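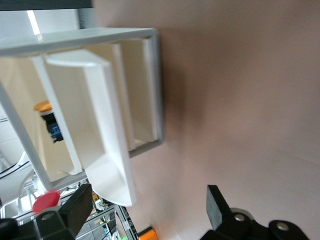

Figure 1. White frame with a funnel-shaped chute, and a push button with an orange cap.

Project report: Do people wait their turn better when they can see the line?
Drekemeo group, November

Our question came from the lunch counter at Grirham, where the line bends behind a pillar and people keep walking straight to the front by mistake. We loved this topic right away - everybody has stood in a bad line and everybody has an opinion on how to fix it!

We watched the counter over four lunch periods and kept a tally of 129 people. For the first two periods we left everything alone. For the other two we put tape on the floor so the line ran along the window, where you can see the end of it from the door.

The change was bigger than we expected. With the tape down, far fewer people joined in the wrong place, and the ones who did usually noticed and moved back without being asked. People also stood closer together, which left more room by the trays. We didn't time anyone, so we can't say if the line moved faster (it felt faster to us, but we were excited).

We had trouble with groups of friends. If one person holds a spot and three more walk up, is that cutting? We argued over this for most of an afternoon and finally marked them as "joined a friend" and left them out of the wrong-place tally.

Next term we want to try the same thing at the Boker library desk, where the line is shorter but people carry a lot more stuff. We would also like to ask people how long they think they waited - the Oyelaran group did a short survey like that and has offered to share its questions.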